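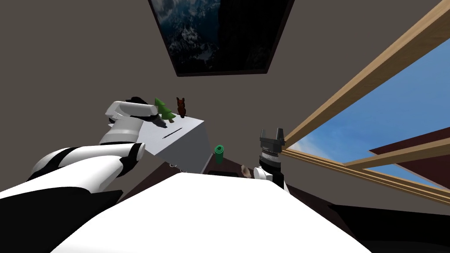 Thread: Changes to Household Mail Service in the Jurside District

Jan 23, 2018
By Graham Crabtree, Office of Resident Services

Home | Notices | Services | Forms | Contact

Print this page | E-mail this page

1/
The Office of Resident Services is posting this thread to explain the changes to household mail service in the Jurside district. The full notice was mailed to all 3,286 addresses on the district roll. Residents who have not received a copy may pick one up at the Plerova Street counter.

2/
The district has used the same delivery plan since the Schwerdtfeger tract was added to the town. That plan assumed one carrier per street and a mailbox at every front door. Many of the newer homes have a shared entry, and a number of older homes have been divided into apartments. The address list no longer matches the buildings.

3/
Under the new plan, the district is divided into 6 delivery zones. Zone boundaries follow the center line of the street wherever possible. Where a building stands on a corner, its zone is set by the street on which its main entrance opens, even if the mailing address names the other street.

4/
House numbers will not change. Street names will not change. The only addition to an address is a unit number, and this applies only to buildings with more than one household. Owners of single-family homes do not need to take any action.

5/
Owners of divided buildings must file Form 3 (Unit Register). The form asks for the number of units, the floor on which each unit is located, and the name that should appear on each box. Leave the name line blank if a unit is vacant. Do not write "vacant," as this has been entered into the system as a family name in the past.

6/
Unit numbers should begin at the lowest floor and go up. Basement units are counted as the lowest floor if they have their own door. Letters may be kept where they are already in use, but a building may not use both letters and numbers.

7/
A note on mailboxes. Boxes in shared entries must be mounted so that the slot can be reached by a carrier standing on the floor. Boxes behind a locked inner door are permitted if the carrier has been given a key or code. Keys should be handed in at the counter in a sealed envelope marked with the street address.

8/
Please do not tape keys to the box, leave them under a mat, or hand them to the carrier on the route. Carriers have been told to decline them.

9/
Several residents of Timo Court have asked whether the cluster boxes at the end of the court will stay. They will. The boxes are in good repair and serve the court well. The gravel in front of them will be replaced with pavement in August, and during that work mail for the court will be held at the counter.

10/
Parcels. Small parcels will continue to be left in the box or at the door. A parcel that does not fit, or that requires a signature, will be returned to the counter and a yellow slip left in its place. Please bring the slip and one form of identification. A neighbor may collect on your behalf if you sign the back of the slip.

11/
Parcels are held for the period printed on the slip. The Office cannot extend this period by telephone. Residents who expect to be away should file a hold request before they leave. The request may cover letters only, parcels only, or both.

12/
Forwarding. Residents who moved within the district during the past year should check that their forwarding order is still active. An order placed under the old plan will be carried over automatically if it names a street address. An order that names only a route number will not be carried over and must be filed again.

13/
Rural route numbers 2 and 3 are retired under this plan. Mail that carries a retired route number and no street address will be matched by name where a match can be made. Where it cannot, the mail will go back to the sender.

14/
We therefore ask residents on the former routes to write to banks, insurers, doctors' offices and schools with the full street address. A printed card for this purpose is available free of charge at the counter. The card needs only a signature.

15/
Winter access. Walks and steps leading to a mailbox should be cleared of snow and ice. If a carrier judges that a box cannot be reached safely, the mail will be brought back and delivery tried again on the next working day. Boxes at the curb should be clear on both sides to allow the vehicle to pull in and out.

16/
Dogs should be kept indoors or behind a closed gate during delivery hours. Where a carrier reports a loose dog, delivery to that address and to the homes next to it may be paused until the owner has spoken with the Office.

17/
Residents who believe their building has been placed in the wrong zone may ask for a review. The request must be in writing and should include the street address, the zone shown on the notice, and a sketch of the building showing the main entrance. A simple pencil sketch is enough.

18/
Replies to this thread are read but are not treated as formal requests. Please do not post your home address, your box number or a door code in a reply. Replies that contain such details will be hidden.

19/
Correction to post 5: Form 3 may also be filed by a property manager, provided the owner's written consent is attached. The printed notice has the right wording. Forms can be collected from, and returned to, the Plerova Street counter.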